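How Do You Teach a Robot to Fold?

Cloth is tricky stuff! A cup keeps its shape when you grab it, but a shirt flops into a brand-new shape every time. So the Plindosik team doesn't write a rule for every wrinkle. They let the robot learn from examples, the way you might learn a dance by copying.
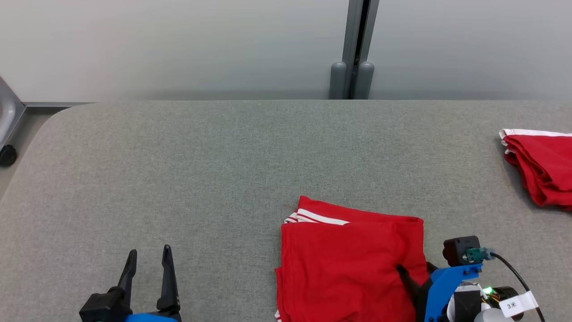
Red clothes with white trim, and black or gray fingers to grip them!

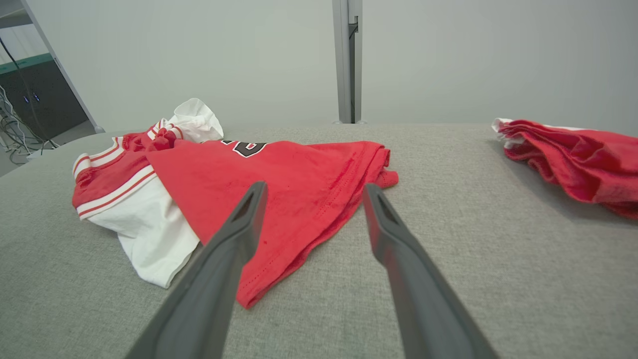
Each example saves what the cameras saw and how the arms moved. With 200 examples, the robot got stuck a lot. With nearly 3,000, it folded much better, even clothes it had never met before! Wow!

Skakine wrote in to ask whether the robot could learn from its own mistakes too, and thinks those should be saved along with the good folds, as a wrong move shows what to fix.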